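Juice keeps running down the side of the bottle

Utano
Apr 11, 2023
I set up a drinks table with juice in small square bottles and a clear plastic cup for mixing. Half of what I pour ends up on the table. What am I doing wrong?

Czarnecka
Pour faster at the start. A slow trickle clings to the neck and runs down the outside. Rest the lip on the rim of the cup, and don't fill the bottles to the top — leave 2 fingers of space.

Judar
just get a funnel

Czarnecka
A funnel helps with filling, sure, but the question was about pouring out. I'd also keep a cloth within reach and wipe up right away, juice gets sticky fast. 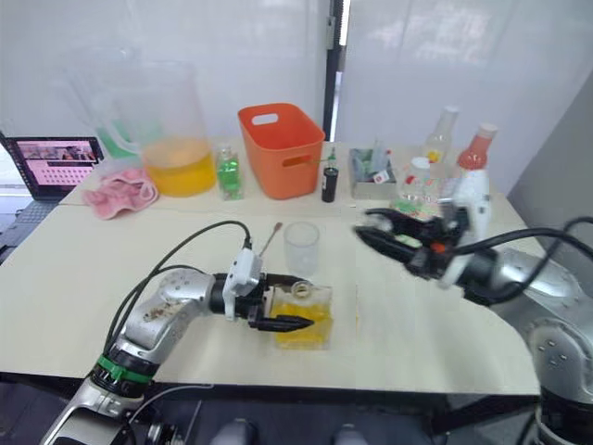
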